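What the Laundry Taught Us This Fall
From the Rereck project newsletter, Saturday, December 20, 2025

When we started Rereck, the plan was to spend a couple of months on cloth and then move on to something harder. Those of you who have been reading since the beginning will remember how confident I sounded in that first issue (please don't go back and look). We're still on cloth, and I've come around to thinking that's a perfectly good place to be, so let me tell you where things stand before everybody disappears for the holidays.

The short version is that we changed the way we pick which demonstrations to learn from, and it helped more than any change we've made to the model itself. The long version takes a bit more telling, so get yourself a cup of something.

All through the summer we collected folding demonstrations with the hand-held grippers. A person holds the tool, the camera rides along on it, and the recording gives us both what the fingers saw and how they moved. It's a lovely way to work, because you can do it on a bed or a sofa or the kitchen table and you don't have to haul an arm up three flights of stairs. By the end of the October round in the apartment on Szczepańska we had 2,397 usable episodes, and I was very pleased with that number and mentioned it to more people than wanted to hear it.

Then we trained on all of them, and the policy was, well, fine. It folded plain towels nicely. Give it a long piece of printed fabric on top of another printed fabric, though, and it would dither. It would come down near an edge, back off, come down again an inch over, and back off again. Anyone who has watched a cat decide whether to go through a door will know the look of it.

We spent longer than I'd like to admit assuming the camera was to blame. We tried sharper crops and blurrier crops, we tried turning the colors down, and one long week we tried gray only, which made it worse. What finally got us moving was sitting down and watching the demonstrations themselves, start to finish, the way you'd watch home movies. And there it was! People dither too. A person will pinch a corner, think better of it, smooth the cloth flat with the side of the finger, and pinch again. We'd been teaching the policy every one of those second thoughts and giving them the same weight as the moves that did the job.

So that's where Plela comes in. Plela is the little scoring step we wrote to sit between the recordings and the training, and the idea is simple enough to explain over dinner. It cuts each episode into short stretches, and for every stretch it asks whether the cloth ended up closer to the way it looks at the end of that same episode. Stretches that made progress count for more. Stretches where the cloth came out much as it went in count for less, but we don't throw them away, and I'd like to say a word about that, as it took us two tries to get right.

In the first try we did throw them away. The training set got small and tidy, and the policy got bold and a bit foolish. It had never seen a recovery, so when a fold slipped it simply carried on with the next step as though all were well, waving its fingers over a heap. Putting the hesitant stretches back at a low weight brought the recoveries back without bringing back the dithering, or most of it anyway.

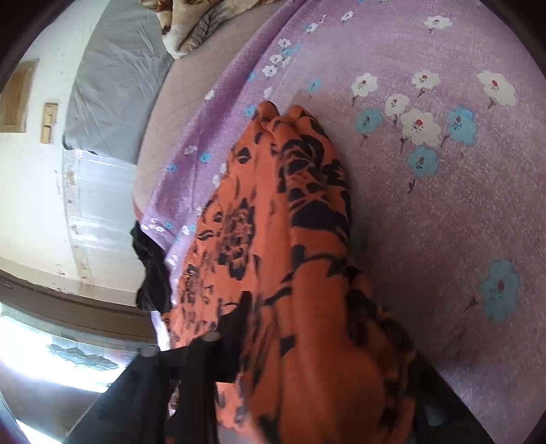
Long gathers are still the hardest thing we ask of it. Once fabric is drawn up into narrow folds, the print gets chopped into bits and pieces, and a dark line might be an edge, a shadow or a flower petal that happens to land on a crease. Florals on florals are especially unkind. Plela has trouble here as well, because its notion of "closer to the end" leans on the outline of the cloth, and a gathered piece can be shifted quite usefully inside without its outline changing much at all. We're trying a second score that looks at the creases, and I hope to have something to say about it in the spring.

Now for the numbers, for those of you who skipped ahead. We ran 200 trials on fabrics that were never used in training, split evenly, 100 with the old equal weighting and 100 with Plela. The old way finished 40 of its folds to our satisfaction. The new way finished well over half of its own, and the gain was biggest on the printed pieces, where we needed it. All the trials were done on one arm in one room, and the judging was done by eye against a written checklist, so please treat this as an encouraging result from a small group and wait for the write-up before you quote it at anybody.

A few housekeeping bits. The scoring code will go into Rodeo, our shared toolbox, as soon as the instructions are readable by someone who wasn't there when we wrote it. If you already use Rodeo for your own recordings, you won't need to convert anything, though you will want to check that your episodes end with the cloth in its finished state. Ours often ran on for several seconds while the person reached over to stop the recording and bumped the fold, and Plela took that bumped fold as the goal. Trimming those endings was a dull afternoon's work and worth every minute.

We're also glad to hear from anyone working on bedding, curtains or anything else that's longer than a person's arms. Replies to this newsletter come straight to us, and we'll be back at our desks after the New Year.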